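Checked 2022-10-14, Rinel funeral chapel and grounds, ahead of the October memorial services. I've put my comments under each item, and I'm sorry they run on a bit, but families remember the little things and so do I.

## Chapel

- [x] **Exit doors open fully.** Both fine. The left one has stopped sticking now the hinge has been planed, and what a relief that is!
- [x] **Aisle clear for the bier and for wheelchairs.** Good, once the spare lectern was moved back to the vestry.
- [ ] **Seating.** We're set for 200. Three chairs in the back row wobble, so I've tagged them and put them aside (please don't bring them out again, even for a full house).
- [x] **Candles and stands.** Every stand sits flat. Keep them well away from the flowers, as the lilies do tend to lean by the afternoon.

## Grounds

- [ ] **Path to the Tamura lawn.** Two pavers have lifted near plot 351. It isn't much, but plenty of our visitors are in their eighties and looking at the headstones, quite rightly, instead of their feet. Needs doing within 14 days.
- [x] **Handrail at the Pluvport gate.** Solid. The grey paint is flaking, though that can wait for drier weather.
- [ ] **Headstone stability, old section.** Rumen row done, the rest still to go. One stone moves under a gentle hand and has been roped off. We'll need to ring the family before anybody touches it. 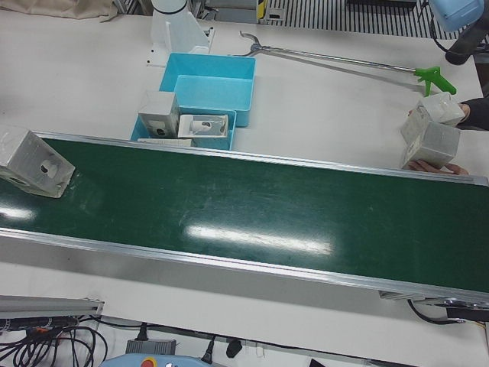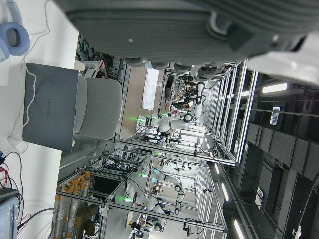
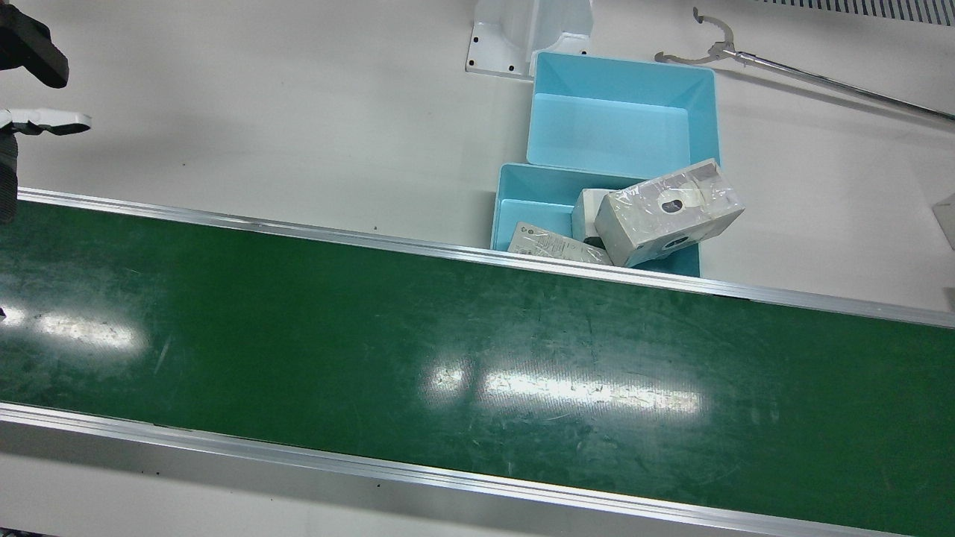 ## Reception room

- [x] **Urn and kettle leads.** Tested, with new tags on both.
- [ ] **First aid kit.** Short of burn gel and the wider bandages. I'll pick some up on my way in.
- [x] **Ramp mat.** Lying flat with its edges taped down. Have another look after rain, please, as the tape lifts at the corner nearest the door.

Open items go back on the sheet by the vestry phone, and I'll look at the pavers again myself before the first service.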